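Home Topics Ask Tags Help

Robotics > Data collection > Practice and standards

Rules for a bedroom tidy-up task with hand-held grippers – where do you draw the line on "trash"?

Mohcine Hajji
Posted March 7, 2022
Viewed 1268 times

I'm writing the collection rules for a household task and would like a check from people who have done it before. The task is to clear trash off a bed into a wastebasket using two hand-held grippers, one per hand. We record in a normal furnished bedroom. The demonstrations go to Preso, who train on them, and a reviewer at Kettani accepts or rejects each episode against my rule sheet. So if the sheet is vague, good episodes get thrown out and bad ones get in.

The sheet now says:

- Items start on the bed, within reach of the operator without kneeling on it.
- One item per grasp.
- Release over the basket. No throwing.
- The episode ends when no trash is left on the bed.
- Maximum length 4 minutes.

The last two rules are the ones I get questions on.

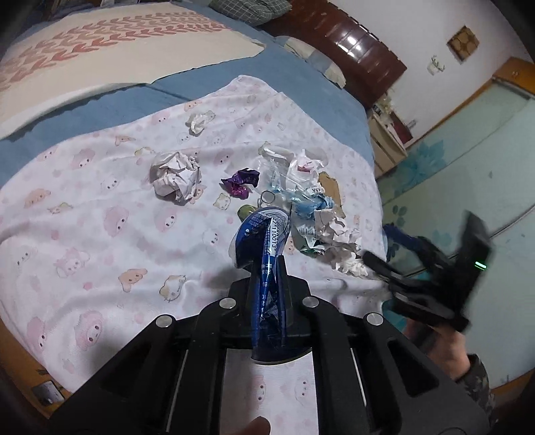 Blue wrapper in the gripper, the rest still on the sheet.

The paper ball, the foil and the tissue are easy, everyone treats them the same way. But there is a thin metal ring on the sheet too, like a key ring, right by an olive-green wrapper. One operator put it in the basket with everything else. Another left it on the bed and ended the episode. The reviewer passed both, and I can't tell from my own rules which one was correct.

Second problem is overlapping items. The clear bag lies partly on top of a piece of light blue plastic. If the jaws close on both, is that a violation of "one item per grasp", or is it fine? I have operators who put the bag down again and separate them, and that eats up time. Under the 4 minute limit they start to hurry toward the end, and the hurried grasps look bad.

Third, the basket. It's a red mesh one and it stands on the floor next to the bed. I never wrote down how full it may be at the start or who empties it. 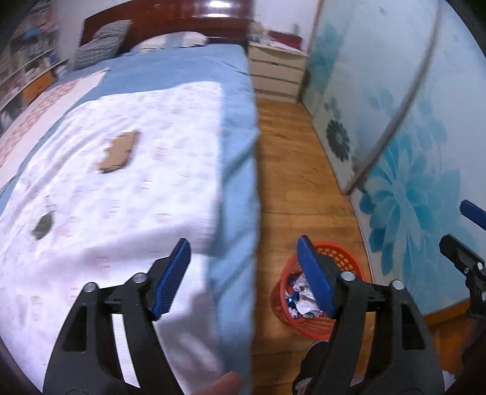 By the end of a long session people are placing things on top of a heap, and something like a flat piece of cardboard will slide off. Nothing in the sheet says if that's a fail or if the operator should pick it up off the floor and go on. I've seen both.

I should also say that some of the trash is printed packaging. The blue wrapper has a number running down one fold and you can read it. Preso haven't asked for anything on that, but I'd like to have a rule before they do.

Is there a standard I can copy from, or does everyone write their own?

Share (2) Follow Report

planley_ops

No common standard that I know of for this kind of collection. Everyone I've worked with writes their own, and most of the sheets look a lot like yours. Here's what I would change.

Stop using the word "trash" as a test the operator applies on the spot. Make an item list for each episode before recording, with two columns, "goes in basket" and "stays". The ring should be in one column or the other. I'd put it under "stays". A policy that learns to throw away metal rings will sooner or later throw away somebody's keys, and I'd want the demonstrations to be consistent on anything that might have value. If you don't want that decision in the data at all, take the ring off the bed before you start.

The episodes you already have where it went in the basket: don't delete them. Tag them. Preso may want them as negatives, or may not, but that's up to them and they can't choose if the files are gone.

For overlaps, write the rule around intent and outcome. Something like "Aim for one item. If a second item comes up with it and both are on the basket list, continue to the basket and release both." Then separating is only required when one of the two is a "stays" item. That should get rid of most of your time problem.

I would still drop the hard limit. We had one at Planley and moved to a soft one. At 4 minutes the supervisor makes a note, the operator finishes at normal speed, and the reviewer decides. Rushed grasps do more harm than long episodes. If the storage or the battery sets a real ceiling, reduce the number of items instead.

For the basket, fix the starting state. We empty it after every 2 episodes and write that on the log sheet. Starting empty every time is a mistake in my opinion, as you then never record a release over a half-full basket. Just write down which state it was in.

If something drops on the floor: the operator picks it up with the gripper and carries on, and the episode is tagged "recovery". Reject only if it's picked up by hand.

Share 15 people found this helpful

Gearbox_Lou

Why not just use a bigger basket. Then it doesn't overflow.

Share

nadir_k

Agree with planley_ops on most of it, except the soft limit. It depends who pays for the review time. If Kettani bills per minute of footage, get that in writing before you loosen it.

On the printed packaging. A code on a wrapper is probably harmless by itself, but your reviewer shouldn't have to judge that each time. Our rule at Sudance is that anything with a name, an address, a phone number or a barcode from a delivery is left out of the item set. Plain product print is allowed. Go through the bag of props once, sort it, and keep using the same bag. It takes a few minutes.

The same goes for the room. People check the items and forget about the shelves and whatever is hanging on the wall. If it's a real bedroom, get written consent from whoever lives there that covers the whole room, and say in it that furniture, bedding and belongings will show. Walk through it with them beforehand so they can put things away.

One more thing on your sheet. "The episode ends when no trash is left" doesn't say where the grippers should be. Add a closing pose, for example both grippers open and held still above the bed for 2 seconds. Otherwise every operator ends differently and whoever trims the files has to guess.

Share Comments (1)

Mohcine Hajji

Thanks. I'm taking the two-column list, the "recovery" tag and the closing pose. The ring goes under "stays" and I've asked the reviewer to go back over the episodes that have it. Will ask Kettani how they bill before I touch the time limit. The new sheet goes into use in April, and I'll post it in this thread if Preso are all right with that.

Share

Related topics Newest Unanswered Back to top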